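Fatix Opens Its Practice Room and Shares First Results on Household Chores

Prusomstead, 12 Mar 2018 – Fatix, which has spent a good many months teaching a humanoid robot called Skullar to do the sort of small jobs most of us do without thinking, is today sharing the first results of its household chores program. The question people ask us most is a simple one: can a machine help around the house yet? Our answer is "a little, slowly, and with somebody close by," and we would like to explain what we mean by that.

The work began in January in a small room fitted out with ordinary things – a desk, a trash bin, shelves with this and that on them. Skullar stands on two legs and has two arms and hands with long dark fingers, and it still trails a fair number of cables when it works.

"People are often surprised by how plain the room is, and I love that," said Nayeli Aguirre, who leads the program. "A home has corners and cords and a fan standing where you'd rather it didn't. If we only ever practiced in a big empty hall, we would learn very little about kitchens!"

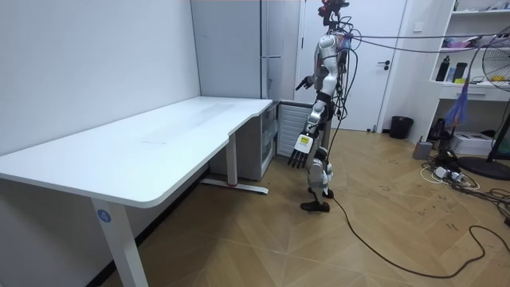 Putting the drinks away

Of all the chores on the list, the one our team has come to know best is moving bottles between a desktop and the bottom drawer of a refrigerator. It sounds like nothing at all. But the robot has to find the bottle, close its fingers firmly enough to hold on, turn toward the drawer, bend low without bumping the desk, and then let go gently, and each of those steps can go wrong in its own way.

Over the course of the program Skullar has made 2,487 attempts at this one job. In the last 200, it finished without help 78 percent of the time. A person would do far better and be back on the couch in seconds, while the robot's best run so far took 7 minutes from start to finish.

"I would not buy one for my mother yet, and I tell her so when she asks," said Dionysis Papadakis, who looks after testing. "But in January it could hardly find the drawer, so I'm a hopeful man these days."
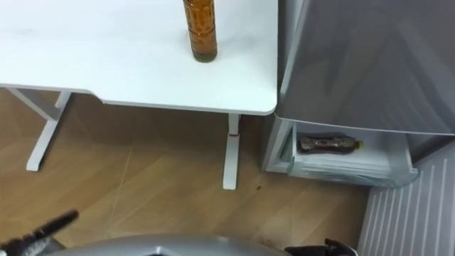

What comes next

Over the coming months the team will move on to clearing a table and carrying light items from room to room, with our friends at Bermúdez lending a second apartment for practice. Laundry will have to wait – soft things are still very hard for robot hands – and so will anything involving hot pans. Fatix has no date for a product and is not taking orders.

Reporters and neighbors who would like to visit the practice room are warmly invited to write to Nayeli Aguirre at the Fatix office in Prusomstead.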